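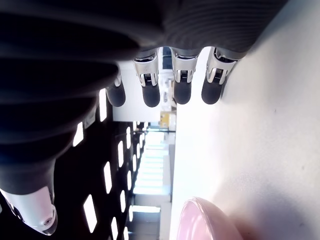 Mano derecha de Mokska sobre la mesa de demostración.

mokska-puertas-abiertas
Versión 2. Publicado el lunes, 16 de octubre de 2023

Registros de la jornada de puertas abiertas de Hedau, con un robot de dos brazos teleoperado ante el público. ¡Qué gusto ver los dedos tan de cerca! La tarea es sencilla de contar: una caja morada, un plato rosa y dos manos que trabajan sobre la misma mesa.
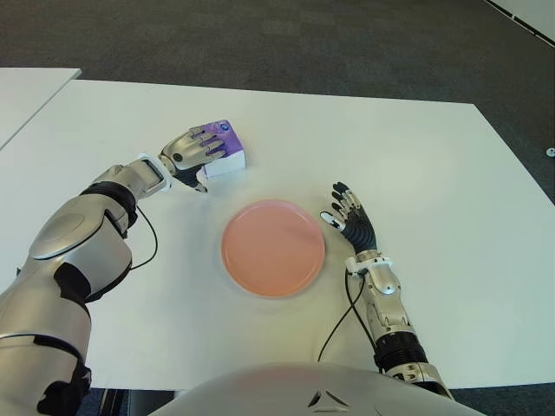
Entre pase y pase dejamos que los visitantes preguntaran de todo, y salieron ideas estupendas para la próxima edición, en junio.

Contenido
- 55 episodios, 902 MB en total
- Cámara de cabeza y cámaras de muñeca
- Notas de sesión en texto plano

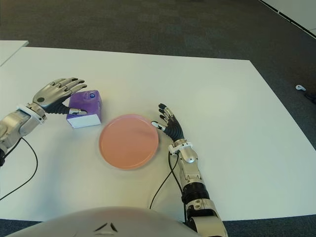 Uso
Descomprimid el archivo y empezad por la carpeta 5, la más agradecida para hacerse una idea del ritmo.

Comentarios
Nos encanta recibirlos, también los breves.
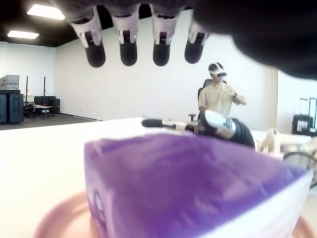 Skekach: ¿Pensáis publicar también las órdenes del operador? Con eso podría comparar el retardo entre los dos brazos.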